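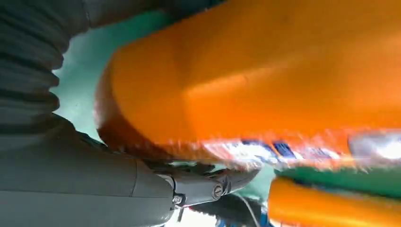

The wrist camera's view past the bellows to the gripper joint, with an orange pack up close.

Servicing the bellows and finger joint on a pick cell

Our picking cell at Cinholm handles soft packs: pouches, refills, anything that sags in the middle when you lift it by the end. The robot is fine with this. The gripper is mostly fine with it. The corrugated sleeve over the wrist hates it, along with everything else in its life, and will express this by creeping, splitting or quietly filling with dust.

This page covers the routine service of the sleeve (we say bellows, the parts list says "cover, flexible", and the shop floor says something else) and the finger joint beside it. Allow an hour and a half. Marin Ionescu will tell you it takes 40 minutes. Marin does not put the tools away.

When to do it

Every 800 operating hours, or sooner if the cell starts dropping packs it used to hold. The hour counter is on the second page of the pendant menu, under Maintenance, where you'd expect it, after you've looked everywhere else.

Do it sooner as well if the wrist camera picture has a dark ridge wandering into it that wasn't there last week. A bellows that has slipped its collar moves toward the lens a bit at a time, and the vision software will go on making confident decisions about it for days.

What you need

A set of metric hex keys, the long ones with a clean end
A torque screwdriver
Medium-strength threadlocker
Lint-free wipes and the mild cleaner from the yellow cupboard
A spare bellows and two new clamp bands
A paint pen
A pack you don't mind squashing

No solvents on the bellows, please. It goes soft and shiny and looks wonderful for an afternoon.

1. Park and isolate

Run the program called SERVICE_LOW. It brings the wrist down to chest height, turns the joint toward the door and opens the fingers. Take anything off the pick surface that could roll or slump under the arm.

Switch to manual, isolate the power, lock it off with your own lock and hang your own tag. Dump the air and watch the gauge go to zero. Try the start button. If anything moves, go and find out why before you put a hand in there.

2. Look before you undo anything

Take a torch to the bellows and open up each fold with your thumbs. Cracks start at the bottom of the fold, where you can't see them, and on the inside of the bend, where you can't see them either. A scuffed ridge is only cosmetic. A pale line that opens when you flex it means a new bellows.

Then run the paint pen across the edge of each clamp band and onto the sleeve. If the old marks no longer line up, write down which end moved. We had a long argument in December about whether it was always the same end, and it was settled by Mimoza Begović reading back through the log, which until then had been considered a decorative object.

3. Swap or reseat the bellows

Cut the old bands off with side cutters, blade facing away from the sleeve. Slide the bellows back along the arm far enough to wipe the housing underneath. Expect grey paste.

Fit it with the seam on the side away from the camera. Settle both ends into their grooves all the way round before you tighten either band, then bend the wrist through its range by hand with the brake release held. You want the folds to open and close evenly. If a few of them bunch up while the rest do nothing, the sleeve has a twist in it. Back off one end, let it unwind and try again.

Support the arm while the brake is off. It is heavier than it looks on the brochure.

4. Clean and check the finger joint

Packs shed a surprising amount of film dust and it all goes into the linkage. Wipe the plates and brackets first, then work a folded wipe in behind the finger. Don't blow it out with the air gun unless you'd like the dust to live in the bearing.

With the air off, hold the finger by its tip and rock it side to side. A tiny bit of movement is normal. If it clicks, check the screws before you blame the pin. Blagoje Perić replaced two perfectly good pins before he tried the screws, and he has kindly allowed me to mention it.

Take the screws out one at a time. Clean the old threadlocker off, put one drop of new on the thread and torque each to the value on the card inside the cabinet door. One drop. The stuff travels, and a joint that has been glued solid is very firm indeed but picks poorly. Mark each head with the paint pen when it's done.

5. Sort out the cable

The thin cable near the joint needs enough slack for full travel and not enough to snag a pack. Move the wrist to each end by hand and watch it. If it goes tight at one end, free the clip and give it a little more. If it sags at the other end, you gave it too much. There is a correct amount and you will pass it twice.

6. Power up and test

Locks off, tags off, air on slowly. Jog the wrist through its range at low speed and listen. Then bring up the camera view with a pack in front of the gripper and compare it with the reference picture in the cell folder. The bellows and the joint should sit where they sit in the reference. Judge this with the arm at rest. A close pack on a moving arm will smear across most of the view, and you can't check anything against a smear.

If the view has shifted, redo the camera mask before production. Natália Urban's instructions for that are in the same folder and are better than these.

Finish with 100 test picks at half speed using ordinary packs. We accept no drops at all at half speed. Ours was back in production after the last service with a clean run, then dropped one in front of a visitor from Brelix.

Common complaints

Squeaking when the wrist turns: usually a clamp band touching the housing. Rotate the band so the buckle sits in the recess.

Fingers close slowly: check the air line for a kink before opening the joint. You've just had your elbow on it.

Packs come up crooked: fingertip wear, most likely. Swap both tips as a pair.

Bellows creeps again within a week: the groove is dirty or the band is the wrong size. The right bands are in bin 17. The ones in the bin next to it look identical and are for the conveyor.

Write the hours, the date and your name in the log when you're finished, and put the hex keys back.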